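Hand-held grippers on the second floor: where we are and what changes

Most of you will have seen the new benches on the second floor at Hulberg, and a few of you have already done a turn there. Several people have asked what the work is for and what it means for the picking and returns teams. This item sets out what has been agreed so far. It will be updated in July.

Background

The returns hall has run the same way for years. Mixed household goods come in, someone opens the carton, checks each item, and either puts it back on a shelf or sends it on. The conveyors and the sorter took over the moving of cartons some time ago, but the handling of single items is still done by hand. The Adier project is meant to change part of that. The plan is for two robot arms to do simple put-away in one aisle: soft goods, books, small bottles and similar.

The arms are being taught from recordings of people doing the job. A person holds a gripper tool in the hand, with a camera on it, and carries out the task with the gripper's two fingers in place of their own. Melik, who are supplying the arms, need a large number of these recordings before the arms can be tried on their own. The target for the first stage is 2,000 usable recordings. At the last count we had 1,698.

What a shift on the benches involves

Each turn lasts two hours, with a break in the middle. You are given a task card, such as moving a towel to another shelf, standing a book upright, or opening and closing a door by its knob. You do the task at a steady pace, put everything back, and do it again with the items in different places. The tool is heavier than it looks, and after the first week people told us their wrists were sore. We have since brought in a limit of 5 turns per person per fortnight and a support strap for anyone who wants one. Please use it if your wrist starts to ache, and report it to your shift lead the same day.

The furniture and goods on the benches are a mixture. Some came out of our own unsaleable returns and some were bought second-hand, so that the arms do not learn on one type of shelf only. The bamboo-style cabinet is the one people ask for. It has an open compartment at the top with slats at the sides, and doors below with small handles. The books in it at present are Chinese titles, next to a lidded teacup on its saucer, some bottles and a folded blue towel. The round black knob on the front is a good place to practise lining up the two fingers before you close them.

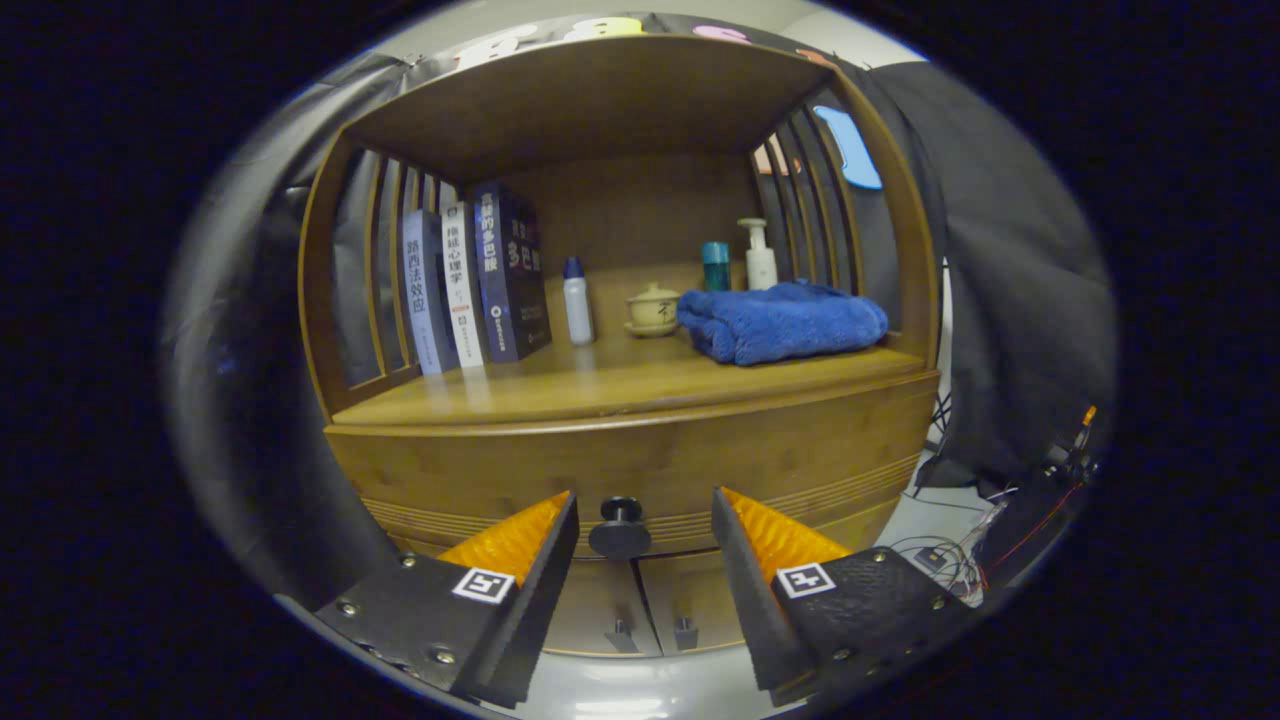
What changes for the returns team

No posts are being removed in the first stage. One aisle out of the returns hall will be set aside for the arms, and put-away in that aisle will be done by them during the day shift only. Two people per shift will move from put-away to a new role, which for now is called cell attendant. The attendant loads the infeed table, clears items the arms have dropped or refused, and stops the cell when something is wrong. The grade is the same as a senior picker. Training takes place on site and is paid at the normal rate.

Inspection stays with people. Deciding whether a cup has a hairline crack, or whether a bottle has been opened, is outside the scope of the project, and we have no plans to add it.

The pick rate for the remaining aisles will be left as it is until the end of the trial. There was concern that the easy items would all go to the arms and leave the awkward ones for everyone else, with the same rate expected. That concern is fair. The aisle mix will be checked each month and the rate lowered if the share of bulky or fragile goods goes up.

Recordings and privacy

The camera on the tool points towards the fingers and the goods. It can still catch hands, sleeves and anyone walking close to the bench, and there is sound on some of the early recordings. Sound has now been switched off. Recordings are stored under a session number without your name and will not be used to measure speed or performance. If you want a session deleted, give the number on your task card to the project desk before the end of the month in which it was made.

Turns on the benches are voluntary. Saying no does not need a reason and is not noted anywhere.

Results from the other site

The Đorđević depot started before us and has had one arm running since the spring. In their first supervised test the arm was given 400 put-away attempts on a shelf of mixed goods. Boxes and books went well. Towels and other folded items were slow, and round bottle caps were often gripped too high. Their attendants say the job is quieter than picking, with less walking and more standing, and that the first weeks were dull because the arm stopped so often. They have asked for a stool at the cell, and we have ordered the same for ours.

Next steps

The rest of the first-stage recordings should be finished within the month. After that the benches stay in place on fewer hours. Notices for the attendant roles will go up by the canteen and on the staff page. Questions can be left at the project desk, which is open from 10 am to 3 pm, or put in the box by the lockers if you prefer not to give your name.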